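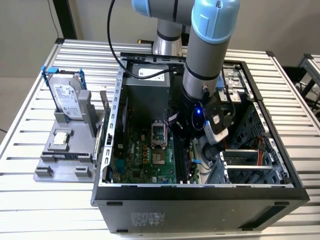
How to Build an Index for a Regional History Book

Last updated in July

This page covers the preparation of a back-of-book index for a nonfiction title of local or regional history, from first page proofs to the file sent to the publisher. It assumes a single author working without indexing software. The examples come from Plorkberg and Its Mills, a book of 192 pages by Surachet Ruangrit.

Before you start

Do not start until the page proofs are final. An index made from the manuscript will have to be redone, as the page numbers will move when the photographs are placed. Ask the publisher for the following:

The house style for page ranges (132-138, 132-38 or 132-8)
The sort order, either letter by letter or word by word
The number of pages set aside for the index
Whether notes and captions are to be indexed

The Plorkberg book had four pages for the index, set in two columns.

Step 1. Mark the proofs

Read the whole text once with a pencil. Underline every name of a person, place, business, church, school, ship or river that the text says something about. Write subjects in the margin in your own words: flooding, wages, school closures. Skip names that appear only in passing. If a sentence says the road ran from Cudberg to Wiltau and the chapter has nothing more to say about Wiltau, leave Wiltau unmarked on that page.

Do not mark the title page, the dedication, the acknowledgments or the bibliography. A foreword is marked only if it contains facts not found elsewhere in the book.

Step 2. Enter the headings

Open a spreadsheet with four columns: heading, subheading, page, note. Enter one line per mention. Do not combine pages at this stage. The Plorkberg sheet came to 1676 lines before editing.

Enter personal names surname first. Where the text gives only a surname, use the note column to record which member of the family is meant, and settle it before moving to the next chapter. In the Plorkberg book there are two men named Decha Chaimongkol, grandfather and grandson. They are separated by a short label:

Chaimongkol, Decha (ferry operator), 31, 44-47
Chaimongkol, Decha (schoolteacher), 118, 120

Use life dates as the label if both men had the same trade.

Step 3. Handle changed place names

Towns, streets and rivers in regional history often have more than one name. Choose the form used most in the text as the main heading and send the others to it with a cross-reference:

Onsri Landing. See Onsri

If the old name has only one or two page numbers, it takes less space to give the pages under both names. Do not do this with long entries. The two lists will drift apart during editing.

Use "See also" only where both headings carry page numbers of their own and the second adds something:

Cudberg, 12, 58-63. See also railroads

Step 4. Sort and combine

Sort the sheet by heading, then subheading, then page. Combine lines with the same heading and subheading. A range (58-63) means the discussion is continuous. Separate numbers (58, 60, 63) mean separate mentions. Check each range against the proofs.

Spreadsheets sort by character and will place some entries wrongly. Check these by hand:

Names beginning with Mc, Mac, St. or Saint
Headings that begin with a numeral
Headings that begin with The or A
Names with accents or apostrophes

Step 5. Break up long strings

A heading followed by a long row of page numbers is of little use to the reader. Add subheadings when an entry has more than six. In the first draft, the entry for floods had 11 undivided numbers. The edited version reads:

floods: of bridge, 27, 29; of lower mill, 70-74, 81; relief funds after, 75, 77, 90; warnings of, 69, 102, 140

Keep subheadings short and start each with the word the reader is likely to scan for. Small words such as "of" and "in" are ignored in sorting.

Step 6. Cut to length

Set a test page in the final type size and count the lines per column. If the index runs over, cut in this order: subheadings with one page number, double entries, then minor businesses. Cut personal names last. Family researchers are a large share of the readers of any local history, and they look for surnames first.

Step 7. Check

Pick one entry in every ten and look up each page number. If more than one entry in the sample is wrong, check the full index. Then follow every cross-reference to its target. A "See" that points to a deleted heading is the most common error in a shortened index.

Save the result as plain text, one entry per line, with no tabs. Keep the spreadsheet for the second edition.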